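Ticket: Lamp task, kinesthetic and teleop demos
Product: Kirnirel teach mode
Opened by: Jenő Erdős
Opened: 6/3/25
Severity: medium (was high, then I had lunch)
Status: closed, see last entry

Summary
Demos of the "press the switch on the lamp" task replay with the gripper closing on air. Same task taught by hand and by remote control, same miss, which at least shows consistency. Pick and place on the produce works fine in both modes. It's the lamp that has opinions.

Setup
Arm on the back mount, Daly controller, Kirnirel teach mode on the default profile. Fixed view for the log, head view for the operator. Props on the table are the standard lamp set: lamp, carrot, orange, the yellow one. The yellow one is entered in the prop list as "pepper" and in the task script as "star fruit." Please don't open a separate ticket about this. I already did and it was merged into one about label printing.
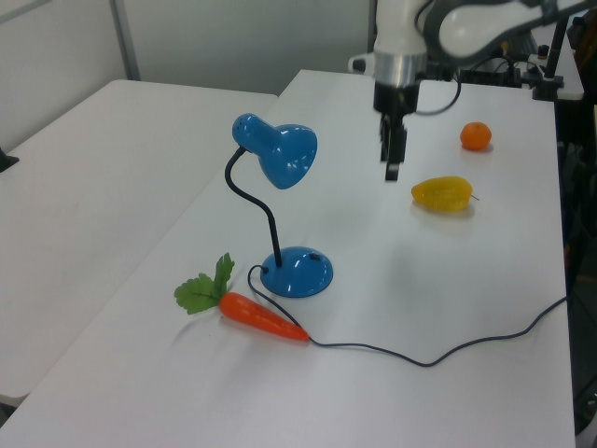 Fixed view, lamp set on the table, gripper over the gap between the lamp and the yellow one.

Steps to reproduce
1. Home the arm and zero the wrist.
2. Start a recording in hand-guided mode. Walk the gripper to the switch on the lamp base, press, back off.
3. Stop, save, replay without touching anything on the table.
4. Watch it press a spot beside the base with great confidence.
5. Repeat by remote control if you still have hope.

Expected: fingertip lands on the switch.
Actual: fingertip lands beside the base. In 10 replays it found the switch 3 times, and two of those were after I had nudged the lamp with my sleeve, so I'm not counting them as progress.

Log

Entry 1
Suspected the lamp was sliding during the demo. The base is glossy and domed and a finger pushing on it from the side will move it if you let it. Marked the base position with pencil, ran another demo, checked the pencil. No movement. Pencil does not come off as easily as I was led to believe.

Entry 2
Suspected the cord. When the arm comes in low it can drag the cord, and the cord can drag the lamp. Re-routed it well clear of the approach path and taped it at the table edge for the test. Same miss. Took the tape off again, because the task is supposed to work with the cord wherever it happens to lie.

Entry 3
Asked Tovetti support. They suggested a reboot. Rebooted. Thanked them. They asked me to rate the interaction.

Entry 4
Went through the hand-guided recordings point by point. When I hold the wrist to guide it, I lean on it. The joint readings during the press are fine on paper, but the arm is being bent slightly by a person who wants his lunch, and on replay that person isn't there. This explains the hand-guided miss. It does not explain the remote one, where I'm in a chair and not leaning on anything except the armrest.

Entry 5
Remote demos again, this time looking at what the operator gets. From the head view the switch is a small black rectangle on the upper left of the base, and with a pool of white light falling on the tabletop around it, the surface next to the base goes very bright. I had been judging fingertip height against that patch. Bad idea. Depth goes mushy there and you end up steering by wishful thinking.

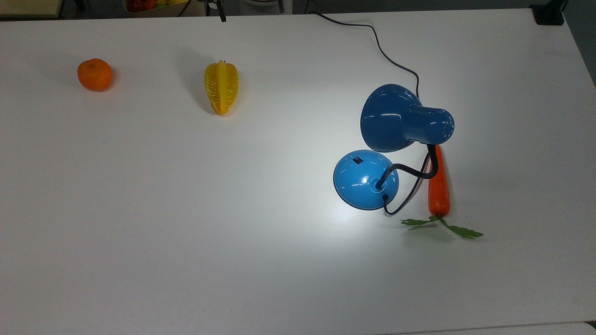
Entry 6
Changed two things. In hand-guided mode I now hold the arm above the wrist collar and let go completely for a moment before each saved point, so the arm settles where it's really going to be. In remote mode I dropped the exposure on the head view and turned on the gripper height readout, a feature Braltura added last December and then hid under "Legacy."

Ran 17 fresh demos, split between the two modes, moving the produce between runs. Replayed every one. All of them landed on the switch except one, where I had set the carrot right up against the lamp and the gripper stopped short of the leaves on a contact warning. I'm calling that good manners.

Entry 7
Checked whether the old demos can be rescued by applying a fixed offset. They can't. The hand-guided ones are each off by a different amount depending on how hard I was leaning, and I was apparently leaning with feeling. All 60 are flagged "do not train" in Kirnirel. Please leave them flagged. Somebody will be tempted.

Resolution
Operator technique plus exposure. No fault found in the arm or the controller.

Follow-ups
- Add "let go before saving a point" to the teach mode checklist, in bold, near the top.
- Ask Braltura to move the height readout out of "Legacy" — or at least tell people it lives there.
- Re-record the missing lamp demos with the new settings. Assigned to me, by me.
- Pick one name for the yellow one.

Closed by: Jenő Erdős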